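Hallard Revises Upkeep Schedule for Packing Arm Cell

The Hallard technical center has adopted a new upkeep schedule for the tabletop robot cell it uses to practice handling mixed household and kitchen goods. The change follows a review of service records kept by the center's maintenance group and applies to the arm, its gripper and the table area in which it works.

Under the previous arrangement, the cell was serviced only when an operator reported a fault. Staff found that small problems, such as a loose finger screw or a cable tie rubbing against a joint, were often noticed late in a shift and led to longer stops than the repair itself required. The new schedule calls for a gripper inspection after every 100 hours of operation and a full joint check at about 3,000 hours.

The inspection takes two technicians. One holds the arm in its service position with the drive power locked out, while the other wipes down the gripper plates, checks the fasteners against a torque card and looks over the wiring for wear. Plates that show scoring are replaced and sent to the Zein workshop, where they are measured before being resurfaced or scrapped.

Calibration has also been moved. It was formerly carried out at the end of the day, but will now be completed before the first run – a change requested by operators, who reported that a bump during evening cleaning could leave the arm slightly out of position the next morning. The routine uses fixed reference points on the tabletop and must be repeated whenever the table is moved.
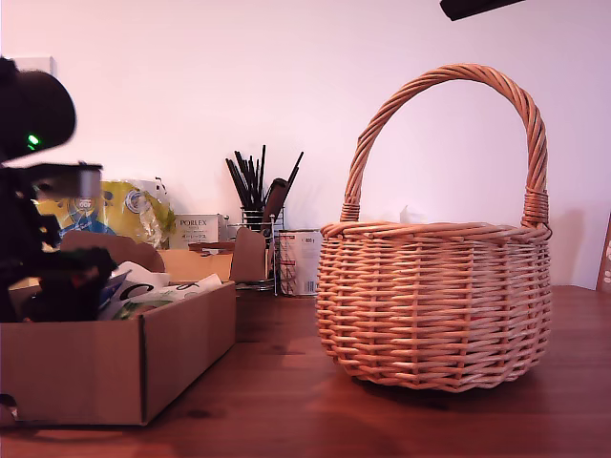 CLESTODBRIDGE, February – Work under the new schedule has begun at the center's Clestodbridge site, where the arm reaches over an open cardboard box holding papers, with a large wicker basket standing on the same wooden table. Operators are to record any contact between the gripper and the box walls in the cell log.

A second cell, at Okport, will move to the same schedule once its spare gripper plates have been delivered. Until then, the Okport cell will continue to be serviced on request. Copies of the revised checklist are available from the maintenance office.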